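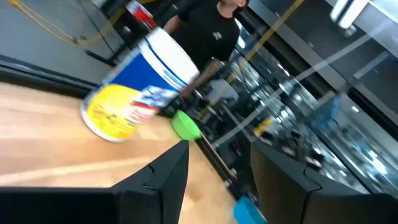

Shiferaw Longbox Dividers, pack of 25
July - by Ottó Lengyel
3 min read

I own more comics than I should, and for years my longboxes were a mess of cut-up cereal boxes with letters written on them in marker. So when we started stocking the Shiferaw dividers in the shop I took a pack home the same night!

They're plain white plastic with a tab that sticks up over the top of a bagged and boarded issue. You can write on the tab in pencil and rub it out later, which I do a lot (I keep changing my mind about filing by title or by artist). A pack of 25 does three of my boxes, with a few left over for the short runs.
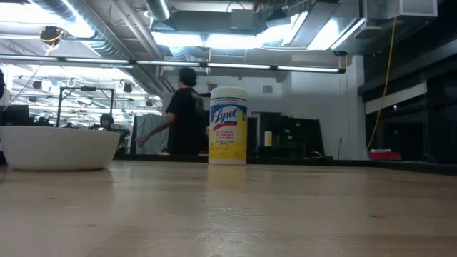

Lysol wipes and a white bowl on the table.

Two sizes - standard, and a taller one for magazine-size books. The standard fits Silver Age issues too, though Zsolt Vörös at our Plorkley store says his oldest ones sit a bit snug, so go tall if you collect a lot of those. The corners are rounded and I haven't had one snag a bag yet.

A standard pack is $11 and the tall is $14. I'd still like to see them in colors - I've asked, and Stustis, who ship them to us, say maybe next year.

Questions? Ask at the counter or use the contact form | © Plulivex Comics | Back to top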